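Skadik shoe rack set: known fault, right hand

The set has 733 episodes of placing slides on an open rack. In 18 of them the right hand stopped answering commands while the arm continued to move. The operator pressed the stop button each time.

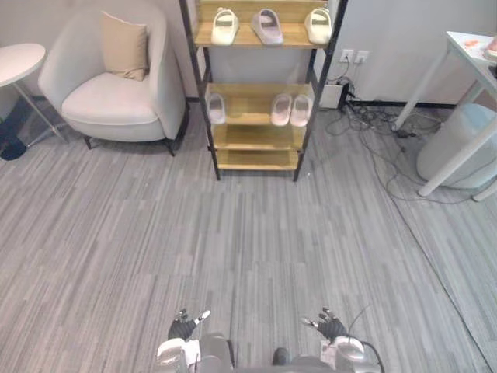 We did not delete these episodes. They have the flag hand_fault = 1, so please filter them before training. The log shows lost packets from the hand, but we have not found the cause yet.

Questions: Kelechi Akande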